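3. Trial runs and what I learned about basis weight

I came into this part of the work thinking the forming section would be my headache and the oven would look after itself. I had that backwards, and most of this section is me explaining how. 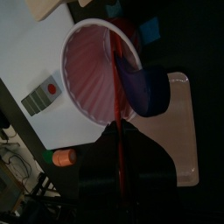 Figure 2. Pink ribbed bowl with a thin white rim and a long red rod, on a white tabletop.

3.1 The line and the fiber

All the trials were run on the pilot line at Gikel, a small through-air line with one card, a short transfer belt and a drum oven. It's narrower than anything you'd find in a commercial plant, and it's slow, but you can change a setting and have the new web in your hands before your coffee goes cold. For a study like this one, that matters more to me than speed.

The fiber was a sheath-core bicomponent, polyethylene over polyester, bought from Plodeo in opened bales. I stuck with one lot for the whole study. We did have a second lot in the store room, and I was tempted (the first one ran low toward the end), but spin finish varies between lots and I didn't want to spend a page arguing over whether a difference came from the oven or from the finish. So there are fewer repeats at the heavy end than I'd like. I'll come back to that.

We ran the card in the mornings only. The room gets dry in February once the heating has been on all day, and by afternoon the web was clinging to the doffer and tearing at the edges. We tried running the humidifier harder and it helped a bit, then we gave up and moved everything earlier.

3.2 Making the samples

Each run went like this. We brought the oven up to its set point, let it sit until the three thermocouples across the drum agreed with each other, and then fed web through for long enough to fill the drum twice before we kept anything. The first stretch of fabric always went in the scrap bin. I can't stress this enough if you plan to repeat the work: the fabric made just after startup looks fine, feels fine, and tests soft. My first set of numbers was built on exactly that fabric, and I had to throw the lot out.

Light, medium and heavy webs were made by changing the feed to the card and leaving the belt speed alone. You could do it the other way round, and plenty of people do, but changing the belt speed also changes how long the web sits in hot air. I wanted those two things kept apart.

Rolls were left overnight on open racks before cutting. Through-air fabric recovers some of its loft after winding, and how much it recovers depends on how tightly it was wound, so I had the winder set as loose as it would go without the roll telescoping. It telescoped anyway on one Wednesday, and we lost that roll.

3.3 Testing

Altogether I cut and tested 908 specimens. That sounds like a lot until you split it by weight, by oven setting and by direction, and then some of the cells look pretty thin. Strip tensile was done in both the machine and cross directions. Thickness was measured under a light foot, and I waited the same length of time before every reading, with a kitchen timer clipped to the gauge stand.

Softness was harder. We don't own a proper handle tester, so I borrowed time on the one at Drondik, which meant packing specimens flat between cards and carrying them across town. I compared a few that had made the trip with a few that hadn't, using thickness as the check, and couldn't find a difference worth reporting. I'd still feel better if the machine had been down the hall.

3.4 Results

Let me start with the part that went as expected. Heavier webs were stronger in both directions, and the machine direction was always well ahead of the cross direction, as you'd guess from a carded web with no cross-lapper. Raising the oven temperature made everything stronger up to a point. Past that point, strength went flat and the fabric turned papery.

What I didn't expect was how much the heavy webs cared about airflow. With the fan at its low setting, the side facing the drum was bonded far less than the side facing the incoming air. You could peel the fabric into two layers with your fingernails! The tensile numbers hid this completely. A strip pulled lengthwise carries its load mostly through the well-bonded layer, so the result looks respectable while the other half of the fabric is along for the ride. I only caught it when a specimen split while I was loading the clamp.

Turning the fan up fixed the peeling and squashed the web. Loft dropped, and the handle readings got worse along with it. For the heavy webs I never found a fan setting that gave me a bond all the way through and kept the loft I wanted. The light webs didn't have this problem at all; they bonded evenly on the low setting and stayed bulky.

3.5 Two passes instead of one

Since one pass wasn't doing the job, I tried flipping the heavy fabric and sending it through a second time with the fan low. We did this by hand, unrolling and rethreading, and it was a nuisance. But the peeling went away, and most of the loft stayed. The cost is obvious: twice the time in the oven, and extra handling that no plant manager would thank me for. A line with two drums, where the air comes through from opposite sides, would do the same thing without the rethreading. Šťastný, the firm that built our oven, offers a second drum as an add-on, and I'd love to try it, though we don't have the floor space.

I should say plainly that the two-pass results come from the tail end of the fiber lot, so the repeats are few. The direction of the effect was the same every time I ran it. The size of the effect I wouldn't bet much on yet.

3.6 A note on edges

All specimens came from the middle of the web. The edges ran lighter than the center on every roll, and I trimmed them off before cutting. Anyone slitting the full width into narrow rolls would have to deal with that, and nothing in my data will help them.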